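冬天在家收拾书桌和厨房的一些小办法

入冬以后，我在家里待的时间一下子多了起来，外头风大，门都懒得出，于是看什么都想动手收拾一下。这些小办法有的是跟母亲学的，有的是自己弄坏了几样东西以后慢慢琢磨的，还有几条是邻居在楼道里聊天时讲给我听的。写得有点啰嗦，您泡杯茶慢慢看，用得上哪条就拿去用。

一、冰箱里的剩菜，先贴条再进门

我家以前的冰箱，说句不好意思的话，最里头那一层谁也说不清放的是什么。一盒红烧肉的汤底，冻上以后跟一盒豆沙长得一模一样，有一回我兴冲冲化开来包汤圆，结果……不提了。

后来我养成了一个习惯，凡是要进冷冻室的东西，盖上盖子以后马上在盒子上写两样：是什么，哪天放的。写字一定要趁盒子还是干的、常温的时候写，等冻出一层霜再写，笔头一打滑就什么都留不下了。我一般是在盒盖上贴一小条美纹纸胶带，字写在胶带上，用完一撕就干净，不伤盒子。胶带的一头折进去一点点，留个小尾巴，到时候指甲一挑就起来了，比从中间抠省事得多。

汤汤水水的不要装满，留一指宽的空，冻了会胀。我有一只Dreltar的玻璃盒就是这么裂的，买回来还没用满一个冬天，心疼了好久。

肉馅我喜欢装进保鲜袋里压平，再用筷子在袋子外面压出格子来，冻硬了以后像掰巧克力一样，要多少掰多少，晚上煮碗面放一块进去，真是方便！姜也可以这么办，一次多剁一点，省得每回为了一小撮姜末洗一遍砧板。

二、茶垢、水垢和锅底

杯子里的茶垢，用小苏打加几滴水调成糊，拿旧牙刷转着圈刷，刷完冲净就行。不要用钢丝球，瓷面刮花了以后茶垢上得更快，越刷越黄。

烧水壶里的水垢，我用白醋。30毫升白醋兑一壶水，烧开以后关火放着，去做别的事，回来倒掉，再烧一壶清水冲一遍。要是还闻得到酸味，就再烧一壶。我家那边水硬，七月里喝凉白开喝得勤，壶底隔不了多久就是一层白，所以夏天要多洗几次，冬天反而可以偷偷懒。

锅底烧糊了先别急着铲，倒一点热水没过糊的地方，撒一勺小苏打，小火煮一会儿，凉透了再用木铲轻轻推。铝锅不要用这个法子，会发黑。铁锅呢，洗完一定擦干，再放在火上烘一烘，抹薄薄一层油，薄到看不出来就对了，抹厚了反而发黏，沾灰。

三、书桌上的笔，要善待它们

家里写字的笔，尤其是白杆子的那种记号笔，总是用不了多久就写不出来了。我从前以为是买得便宜，换了Bradby文具店的，也一样。后来才明白，毛病多半出在放法和收法上。
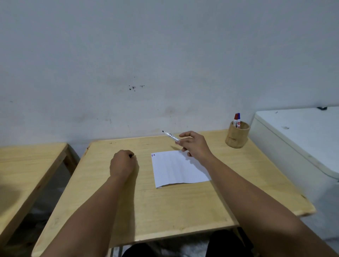
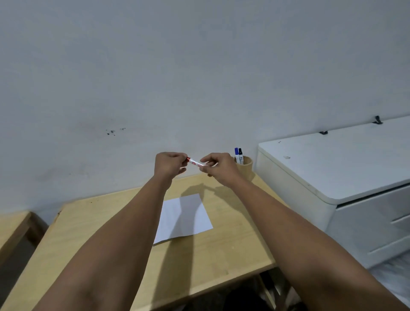 收纳这件事，我是从一只抽屉开始的。那只抽屉原来什么都往里塞，电池、橡皮筋、过了期的优惠券，还有三把不知道开哪扇门的钥匙。我先把东西统统倒在一块旧床单上，分成天天用的和一年难得用一回的，天天用的才准回抽屉。像上面第二张里那样带红笔帽的白杆记号笔，我就单独给它一格，笔帽一律朝左，平着躺，不竖在笔筒里，这样墨水不会都往一头沉，拿的时候眼睛一扫也知道是什么颜色。抽屉里的隔板不必去买，牙膏盒、茶叶盒剪低了就很合适，高度比抽屉矮一指，关起来才不会刮。

笔用完了马上盖帽，听见咔哒一声才算数。手上一边讲电话一边写的时候最容易忘，我在电话旁边就只放铅笔，省得惦记。

笔头已经有点干了的，先别扔，盖紧帽子，笔头朝下放一夜，第二天在废纸上慢慢画几道，有时候就又活过来了。要是还不行，那就真的该谢谢它，请它走了。

不小心画在木头桌面上的，趁早处理。先用干布蘸一点点酒精，在桌子背面不显眼的地方试一试，看看漆掉不掉，没事再去擦正面，顺着木纹擦，别打圈。擦完用拧得很干的湿布过一遍，再用干布收尾。没有上过漆的木头就不要用酒精了，墨会跟着往里渗，越擦越大一片，宁可用细砂纸轻轻磨两下。

废纸我也舍不得马上丢。单面用过的裁成小张，拿一只长尾夹夹住，放在厨房门口，写买菜的单子正好。我习惯按菜场走的顺序来写，先是干货，再是肉和豆腐，叶子菜放最后，这样一圈走下来不用回头，叶子菜也压不坏。

四、抹布和海绵

抹布要分开，这个道理大家都懂，做起来却难，关键是颜色要定死。我家是蓝的擦桌子，黄的擦灶台，灰的擦地，家里来了客人抢着帮忙收拾，我也只要喊一声颜色就行了。

每天晚上洗完碗，抹布用热水搓一遍，拧干了摊开来挂，不要团在水龙头上。团着过一夜，第二天早上那个味道，您一定也闻过。隔几天用锅煮一煮，煮的时候加一点食用碱，煮完的布又软又吸水，跟新的差不多，我每次看着都很高兴。

海绵用旧了可以剪掉一个角做记号，剪了角的从此只刷水池和垃圾桶，再也不准碰碗。这个办法是楼下邻居教的，我用到现在，没有搞混过。

五、拧不开的瓶盖和拉不动的抽屉

瓶盖拧不开，先别敲。戴一只橡胶手套，或者垫一根宽橡皮筋，多半就开了。蜂蜜和果酱的盖子是被糖粘住的，把瓶口倒过来在温水里泡一会儿，擦干再拧。下回吃完以后，记得用湿布把瓶口那圈螺纹擦干净，它就不会再跟您较劲了。

木抽屉到了梅雨天容易发涩，在滑轨的木条上来回涂一涂蜡烛，白蜡烛最好，红的会染色。涂完空着推拉几遍，再把东西放回去。我家那只老五斗柜是从Tustirska旧货市集搬回来的，最下面一层本来要用脚蹬着才关得上，涂了蜡以后，一根手指就推得动。

六、读者来信里问过的两件事

有朋友问，柜子里返潮怎么办。我用的是晒干的茶叶渣，装进旧丝袜里扎紧，挂在柜门后面，过一阵子拿出来再晒。放鞋的柜子也可以用，只是鞋柜里用过的就别再挪到碗柜去了。

还有人问Navickas的那种夹子值不值得买。我没有用过，说不好。我封米袋一直用木头的晾衣夹，一包100个，早就够用了，掉在地上也不怕摔。米袋里再放几粒花椒，用纱布包起来，夏天少生虫。要是已经生了虫，就把米摊在通风的阴凉处晾，别放到大太阳底下晒，晒过的米容易碎，煮出来不香。

下一回想写写腌萝卜和洗羽绒服，羽绒服我自己还在试，领口那一圈总是洗不匀，等试好了再来告诉大家。

2023年1月18日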